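Workshop notebook, Hollham
31/07/2023
Written up by the person who keeps losing the good scissors

Round table, clearing and sorting

So today was meant to be a filing day and I ended up spending most of it on the round table, which I don't regret one bit! It has been bugging me since December. Every project that passes through leaves something behind on it, and then the next project works around the leftovers, and by summer you're eating your sandwich with one elbow in a pile of craft sticks.

The plan was to get everything off, wipe the top down, and only put back what we need for the Luvitz sorting tasks. That's the list of household things that get picked out, named, and moved from one spot to another, and it only works if the things are different enough from each other - different heights, some shiny, some dull, some that roll if you look at them wrong.

Getting it clear

Two trays and a cardboard box did it. Tray one was keepers, tray two was "ask somebody," and the box was for the bin. I found three dead markers, a key that fits nothing I tried, and a receipt from Kikorer for 97 dollars that I had been turning the office upside down for. It's in the folder now. Please leave it in the folder.

The top wiped down fine with warm water and a drop of dish soap. I tried the spray cleaner first and it left streaks all over (white tops show everything), so don't bother with that one. There's a faint ring near the far side that didn't shift. I gave it a good go with the soft side of a sponge and then let it be.

The sticks

We bought a pack of 1000 from Matsuda, mixed colors, and I think I've met every single one of them personally. They were in the mug drawer, in the tape drawer, and under the radiator. I pulled the snapped ones and bagged the rest by color, and then kept a few greens and oranges out for the table, plus a blue one.

Note for whoever sets up next: leave the sticks lying across each other. I started out lining them up all neat and parallel and it looked lovely and was no use at all, because the whole point of that part of the list is picking one out of a tangle. Just drop them from a few inches up and walk away. If one lands on the floor, it's out.

Choosing the rest

I went back and forth on the mug. The speckled one is nicer to hold, but the plain white one is heavier and doesn't tip when a stick is leaning in it, so plain white it is. Same thinking with the bowl. I had a shallow dish out first and everything slid around in it, and the deeper bowl is just easier to live with.

The steel bottle gets fingerprints if you so much as breathe near it. Wipe it with the dry cloth before you start, and put it toward the back so you aren't reaching over it for the small stuff.

The Rubik's cube stays scrambled! I know it's tempting. I solved one side over lunch and then had to mess it up again, so I'm telling myself this as much as anyone.

Layout I settled on, after lunch

Mug over on the left with the blue stick in it, the tangle next along, the little green cube behind that. Then the steel bottle and the bowl, with the Rubik's cube in front of the bowl, corner facing out. The small bottle with the blue-green liquid goes off to the right by itself, black cap on tight. I kept the front half mostly clear so there's somewhere to move things to, and I'd like it to stay that way (no coffee cups, no phones, no clipboards).
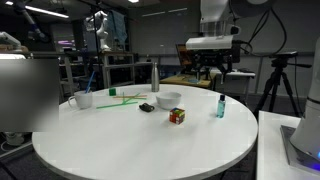 Still to do

- Order more zip bags, the small size. I used the last of them on the orange sticks.
- Label the two trays properly. Masking tape is fine for this week but it's already curling.
- Ask about the mystery key before it goes in the bin.
- Log the new items on the Luvitz sheet. The next free line is 1283 and the old entries for the speckled mug and the shallow dish need crossing out.
- Fresh sponge. The one by the sink has had it.
- Find a home for the spare bowls. There's room on the shelf over the printer if the paper gets moved down one.

The whole thing took me 70 minutes without lunch, and a good chunk of that was sticks. I'll do the filing tomorrow.

Hollham Workshop notebook | Questions: leave a note in the front pocket | © Hollham 2023 | Back to top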